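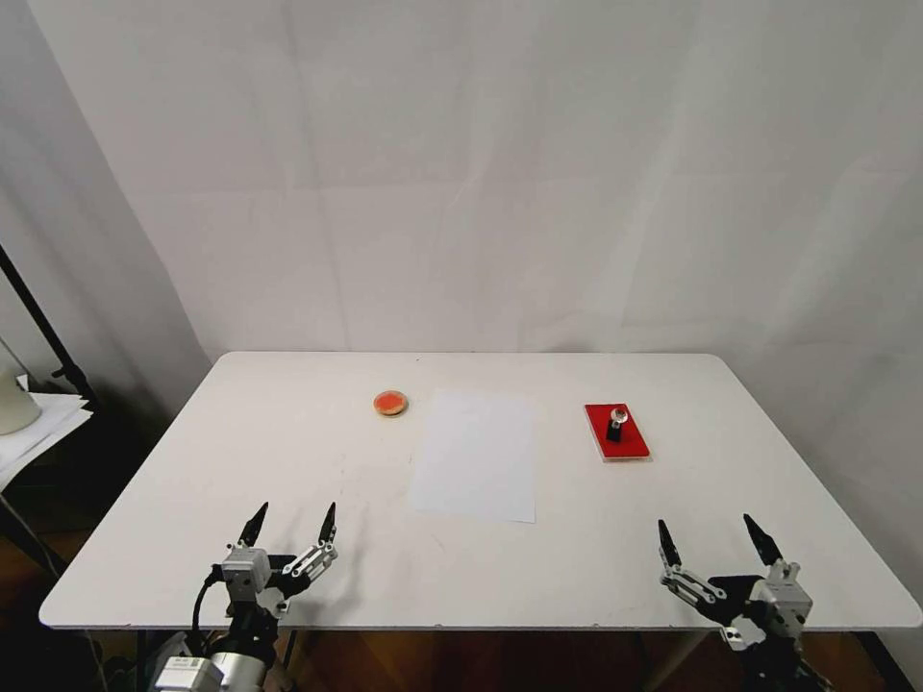
Table with a few small objects and a white backdrop.

Pedent – README

Hello, and thanks for downloading Pedent! It's a collection of typed-up newsletters from the Poltell Reading Society, a small literary society that has been arguing about novels and poems for longer than I've been alive. I started typing them up because I wanted to find one particular review of a seaside novel (I still haven't found it, if anyone fancies a hunt), and it rather grew from there.

What you get

There are over 200 newsletters in this release. Each one is a plain text file, with a matching row in a spreadsheet called issues.csv. The files are sorted into five folders by the kind of duplicator or printer the society was using at the time. I know that sounds odd, but the smudgy ones have their own sort of mistakes and I wanted to keep them together.

The folders are:

stencil
carbon
photocopy
early_printer
late_printer

Inside each newsletter you'll mostly find reports of talks, book reviews, notices of readings, letters from members (some of them quite cross), requests for the return of borrowed books, and a great many poems. The poems vary. A few I'd happily put in an anthology, and there's a long one about a heron that I now know by heart whether I like it or not.

The columns in issues.csv

issue_id: a short code I made up, which matches the file name
month: the month on the masthead, if there is one
folder: one of the five above
pages: how many sides the newsletter ran to
editor_initials: as printed, blank if not printed
missing: yes or no, for whether any pages are gone
notes: my own mutterings

Please don't lean too hard on the month column. The society had a habit of putting February on the front and then reporting on the spring outing inside, and I've left the masthead as it stands. When I was sure the real month was different I said so in the notes.

How the text was made

I ran the scans through Flavix first, which got me a decent way with the photocopies and practically nowhere with the stencils. After that I read everything through by eye and fixed what I could, usually between supper and bedtime with the radio on. The stencil folder I typed from scratch in the end, it was quicker than correcting it!

I've kept the spelling as printed, including names of books that are plainly wrong. Line breaks in poems are kept. Line breaks in prose are not, except in the letters, and there I was inconsistent – I kept them to begin with, then stopped, and I haven't gone back to even it up. If this matters to you, the notes column says "letters broken" for the ones with breaks left in.

Anything I couldn't read is marked with a question mark in square brackets. If a whole line has gone there are 2 question marks in the brackets.
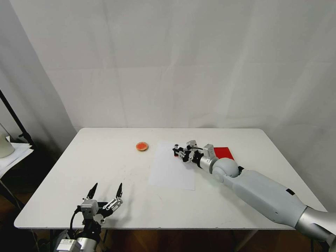 One reader wrote to say that the reviews ought to be split out from the newsletters altogether, as most people who want this will be looking for opinions on books and won't care who was bringing the sandwiches. They also felt that a review cut in half by a notice about parking was no use to anybody trying to study how tastes changed.

I do see the point, and I went back and forth on it for ages. For now I've kept the newsletters whole. Half the fun for me is that a furious review will run straight into an announcement that the reviewer and the reviewed are sharing a car to the next meeting, and you'd lose that if you pulled them apart. What I have done is add a second spreadsheet, reviews.csv, with the issue code, the title of the book as printed, and the first and last words of the review so you can snip it out yourself. It covers the first 60 newsletters so far. I'm getting on with the rest as time allows.

Things that aren't in it

Home addresses and telephone numbers have been taken out and replaced with the word REMOVED in capitals. The membership lists are out completely. Drawings aren't included, which is a shame as the carbon years have some lovely ones, and neither are the loose supplements from the Wei Reading Room, the library where the society met for a while. Those supplements were printed by the library and I haven't asked for permission yet.
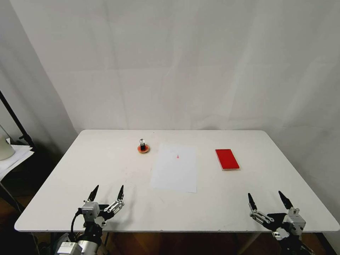 I'd like to get them in eventually, mainly for the reading lists. The society would pick its books for the coming season at one long meeting and the library would print the list with little remarks beside each title, and a lot of the in-jokes in the newsletters only make sense once you've seen those remarks. "The usual objection to chapter nine" is one that comes up again and again, and without the list you won't even know which book they mean.

Who might find it useful

Anyone interested in what ordinary readers thought about books, I'd say, as opposed to what the papers told them to think. It's also handy if you're after examples of amateur criticism, or you want messy typed text with a clean version to go with it (ask me for the scans, they're too big to bundle). I wouldn't use it to say anything grand about readers in general. It's one society in one town, and the same handful of members wrote most of it.

Licence and corrections

The society is happy for the text to be used and shared freely so long as Pedent and the Poltell Reading Society are both mentioned. Poems belong to whoever wrote them, so please ask before printing one anywhere.

If you spot a mistake, send me the issue code, the line as it is now and the line as you think it should be. Corrections to the stencil folder are especially welcome. So is any sighting of a review of a seaside novel with a lighthouse keeper in it, probably unfavourable, probably quite short.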